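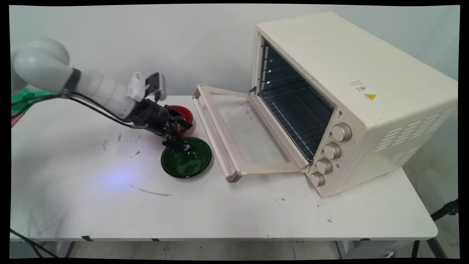

Preguntas frecuentes sobre las normas de la mesa de cocina

Llevo el laboratorio de manipulación de Plurell y estas son las preguntas que más me llegan por correo. Las voy contestando a mi manera. Última revisión: 22 de septiembre de 2019.

¿Puedo meter la mano en la mesa si el brazo está quieto?

No, por favor. Quieto no quiere decir parado: puede estar esperando una orden. Primero pausa en la consola, luego avisas en voz alta y entonces metes la mano (sí, también para colocar bien un cuenco, que os conozco).

¿El horno se enchufa?

Para practicar abrir, cerrar, meter y sacar, nunca. Si tu tarea necesita calor de verdad, escríbele antes a Teresa Leitão, que lleva los permisos, y cuenta con que seréis 2 personas en la sala todo el rato. El adhesivo amarillo de superficie caliente no se despega, aunque el horno lleve meses frío.

¿Con la puerta del horno abierta hay que cambiar algo?

¡Sí! La puerta abatida es lo que más golpes se lleva. Bajad la velocidad del brazo antes de acercaros a ella y dejad los cuencos donde la pinza pueda soltarlos sin pasar por encima del cristal. Tampoco apoyéis nada en ella, por poco que pese.

¿Cada cuánto se revisan los cables?

Al empezar cada turno. Yo muevo el brazo despacio por todo el recorrido y miro que ninguno tire ni se enganche. Son 5 minutos.

¿Vale cualquier cuenco?

Los de la estantería Sampaio, todos. Si traes uno de casa, pásamelo antes y lo apunto en la lista. Vidrio fino no, que luego aparecen esquirlas hasta en octubre.

¿Qué hago si algo choca?

Seta de emergencia, sin pensarlo. Después lo anotas en el cuaderno Flodby, aunque no se haya roto nada. Fahad Malik lee todas las entradas y no riñe a nadie, lo prometo.

¿Puedo saltarme la formación si ya usé el brazo en Odow?

Me lo preguntan muchísimo, y no. Allí las paradas se rearman de otra forma. La sesión es corta y admite hasta 6 personas; apúntate en la hoja de la puerta.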